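Bremitz Street Makers — Minutes of the October Members' Meeting

Filed under: Club News / Minutes & Notices
3 shares · 2 comments
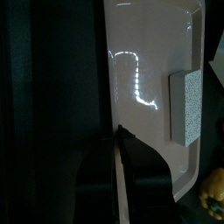
Who came and who didn't

We met on 9th October in the back workroom, with the heater going and the good chairs already taken by the time I got there. Present were Hamish Chisholm (chairing), Santino Gallardo, Catriona Lindsay, Siamak Mirzaei and me, Tyyne Halonen, on minutes again. A few regulars sent apologies, and I've written those in the paper book.

Last month's minutes

Read and agreed, with one fix. I had written that Siamak would return the long clamps to the paint shop, and he says he only offered to ask if they wanted them back. Corrected! He has now asked, and they don't.

The sanding bench

This took up most of the evening, so bear with me. Catriona has been trying out a way of keeping the dust down when people are finishing small wooden parts. You work inside a big plastic tray with a raised rim, and the gray foam block lives in the tray with you, so the crumbs stay in one place and you can carry the whole lot to the sink afterward. She's been doing her puppet heads this way for a few weeks and loves it.

Santino asked if the pale pink tray was really the one we wanted, seeing how shiny it is. He finds the ceiling lights bounce straight back up at him when he leans in, and he ends up tilting his head like a pigeon. Catriona said she just lays an old dish towel in it. Hamish said then you've got dust in a dish towel. We went back and forth on that for quite a while — I stopped writing for part of it and made the tea.

What we settled on in the end:

The tray stays on the sanding bench and doesn't get borrowed for paint, glue or snacks.

Foam blocks get rinsed, squeezed out and stood on end to dry on the window ledge. Please don't leave them lying flat in a puddle overnight. I found one like that in the spring and I can still smell it.

Anyone who wants a towel under their work brings their own towel and takes it home.

Siamak will try moving the bench lamp to the left side to see if Santino's glare gets any better. If it doesn't, we'll look at a matte tray.

Catriona also wanted it noted that a foam block is for wiping down and for backing a sheet of sandpaper on curved bits. It isn't a pincushion. She didn't name names, but Hamish went a bit pink himself.

Buying foam

Siamak had prices from two places. Fimov will sell us a box of 94 blocks, an odd number that made us all laugh, and it's apparently how many fit in the carton. Saxena sells them singly and you can choose the coarseness, but the shipping is steep unless you order a lot. Catriona brought one of the Fimov ones along and we passed it around. I thought it was a little crumbly at the corners. Santino liked it because it bends around a spoon handle without creasing.

Agreed to go with the Fimov box and share it with the Thursday-type crowd from the pottery room, if they'll pay for half. Santino is going to talk to them. If they say no we'll still buy it, and we'll be set for foam until we're all very old.

Sandpaper

We're down to the last few sheets of 2000 grit and somebody has been using it on raw pine (you know who you are, and so does the pine). Hamish will label the drawers properly, coarse at the bottom and fine at the top. Siamak asked if it could be the other way up, because he always reaches for the top drawer first and he nearly always wants coarse. A vote was held, 3 to 2, and coarse goes on top. I was on the losing side and I'm fine about it.

Prular finishing wax

Catriona has been given two tins of Prular wax to try and is happy to share. One is clear and one is a honey color. She says to put it on thin, leave it while you have a coffee, then buff it like you mean it. Please write down what wood you used it on, there's a notepad hanging by the tins. Santino wanted to know if it's all right on salad spoons and Catriona doesn't know yet, so no spoons until she's read the label properly.

Open evening

We're having people in during November and the workroom needs to look like somewhere you'd want to spend a couple of hours. Hamish will clear the offcuts bin. I'm doing the wall shelf and will be ruthless, so if you have a half-finished anything up there, come and get it or tie your name to it. Siamak suggested letting visitors sand a little wooden egg at the tray and take it home, and everybody liked that — easy to set up, no sharp tools, and kids can join in. Santino has the blanks. Catriona will run the bench for the first hour, then Siamak takes over.

Any other business

The back door is sticking again. Lift and push, don't kick.

Santino would like his blue mug back.

Hamish asked if we could finish by nine next time, and then talked about hinges until twenty past.

Next meeting is in the same room, and Catriona is bringing the biscuits.

Minutes by Tyyne Halonen

Tags: minutes, sanding, workshop, open evening

We use cookies to remember your settings and see which pages get read. Accept all / Manage choices

Get our club news by email once a month. Sign up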